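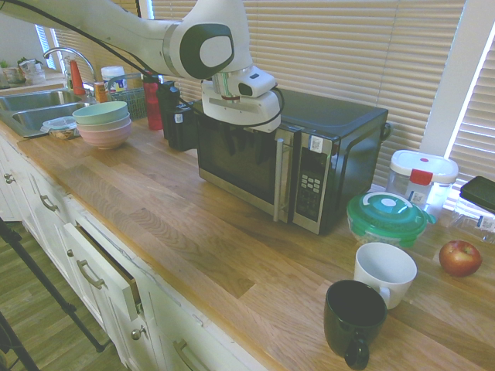
Flastgate is looking for people to join a spring study of home cooking, and we would love to hear from you if you make dinner for yourself or anyone else most nights of the week. We're a small group that studies how families pass recipes along, change them, lose them and sometimes get them back. You don't have to be a good cook! Plenty of what people eat at home comes out of a black and stainless-steel microwave sitting on a wooden countertop, and we want those meals in the study as much as the Sunday roasts and the six-hour stews. If your best dish is rice and eggs in one bowl, please apply.

The project is called Piltus. It started when Feng-yi Su tried to write down her grandmother's radish cake and found that her mother, her aunt and her two cousins all made it differently and all swore theirs was the original. She wrote down every version. Then friends started sending her theirs (not only radish cake, by this point there were dumplings, a bean soup and a very disputed potato salad), and the collection now stands at 393 recipes. We want to know much more about the cooking behind them: who taught you, what you swapped out when you couldn't find something, what you stopped making and why.

What you would do

The study runs for 11 weeks, beginning in March. Each week you keep a short food diary, on paper or on your phone, whichever you prefer. You write down what you made for dinner and where the idea came from. It can be one line. "Leftover soup, added noodles like Dad does" is a great entry and we'd be thrilled to get it.

Twice during the study, one of us will call you for a relaxed talk. You pick the time, and evenings up to 8 p.m. are fine. Chih-ming Tang does most of the calls, and he'll ask you to choose one dish and tell him everything about it, so have one in mind.

Near the end there is a shared meal at the Clemberg community hall for anyone who'd like to come. Bring a dish if you can. If you can't travel, you're still very welcome in the rest of the study, and we'll mail you the recipe booklet afterward.

Who can take part

Anyone 18 or older who cooks at home at least four nights a week. Heating things up counts as cooking. We have room for 215 people and would especially like to hear from:

People who learned to cook as adults
People cooking in a country they didn't grow up in
Grandparents cooking with grandchildren
People who share a kitchen with roommates
Anyone working nights who eats dinner at breakfast time

Diaries can be in English, Mandarin, Spanish or Croatian. If you write in another language, ask us anyway, as we may be able to find a reader.

What you get

We pay $17 for each diary week you send in, and the same for each phone call. Payment goes out at the end of the month. You can skip a week without dropping out, you just won't be paid for that one. Your name stays out of anything we publish unless you'd like it on your recipe, and you can take a recipe back at any time before the booklet is printed.

How to apply

Send a short note to the Piltus desk at Flastgate, or leave a card in the box at the Kovačević bakery counter in Clemberg. Tell us your first name, how many people you usually cook for, the best way to reach you, and the last thing you made for dinner. We read every note and will write back to everybody, including those we can't fit in this time.

Questions about diaries go to Feng-yi, questions about calls and payment to Chih-ming. Please mention any allergies if you plan to come to the meal.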